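Plemness Laundry Room Changes Over to Gray Cloths

January 2, 2023

The laundry room at Plemness has finished its change to new cleaning cloths, and the old cotton ones are now out of use in all guest kitchens and dining areas. The order came to 800 cloths from Erkason, the same supplier that provides the bath towels.

The new cloths are dark gray. White was considered - it matches the rest of the linen - but coffee and wood oil left marks on the white samples that stayed after several washes. A trial with the gray cloths began in September in the Frade building and was extended to the other buildings once the first washing results were in.

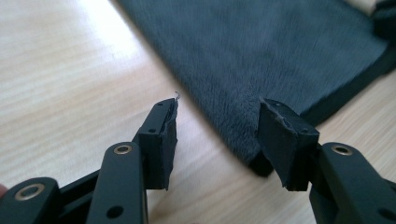

Plemness Housekeeping and Linen Team

A dark gray cloth with a fuzzy surface, on a light wooden tabletop. Tables are to be wiped along the grain with a lightly damp cloth and then gone over with a dry one. Spray goes on the cloth, never directly on the wood.

Of the 800 cloths, 660 have been handed out to the buildings. The rest are kept on the shelf next to the folding table and can be signed out at any time. Please bring back a used cloth for each new one you take.

Gray cloths are washed separately from the bath towels for now. New ones shed some fiber in the first few washes, and it shows on white linen. Wash them at 30 degrees Celsius on the short program, with no fabric softener, and dry them on low. Fold in half twice and stack with the folded edge facing out.

The old cotton cloths have gone to the Bitmont workshop for use as rags. Any that are still in cupboards or on carts should be put in the blue bin by the laundry room door - the bin will stay there until the end of the month.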